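Does the Big Box Really Hold More?

You are in a store. One box is tall and shiny. The box next to it is short and plain. Which one has more inside? Most people grab the tall one. I don't think you should trust it yet.

A box has an outside and an inside, and they don't always match. Thick walls take up room. So do trays, padding and plain old air. Companies know your eyes go to height first, and they have known it for a long time.

Look for the number

Most packages have a weight or a count printed on them, often in small letters near the bottom. Read that before you read the big words. "Giant size" has no number in it. Giant compared to what?

In November, Gion Imhof's class in Fuston tested two boxes of crackers. The tall one held 73 crackers. The short one held 75! The tall one also cost more, and it had a cartoon on it.

What is the package doing?

Some packaging has a real job. It keeps dust off, or stops things from breaking. Some of it is mostly there to look good on a shelf. A box, a case and a clear wrapper can all make a thing seem bigger or newer than it is.
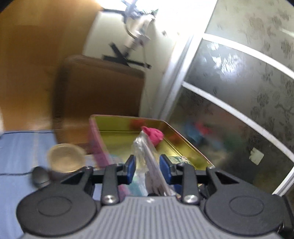
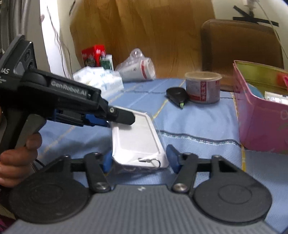 Try it yourself

You need 4 empty packages, a bag of dry rice and a measuring cup.

1. Line up the packages. Guess which holds the most and write it down. No changing your guess later.
2. Fill the first one with rice, one cup at a time. Keep a tally.
3. Pour the rice back and do the next one.
4. Check your tally against your guess.

If your guess was right, do it again with different packages. One right guess could be luck.

What about "new and improved"?

Ask what changed. Sometimes it is only the lid.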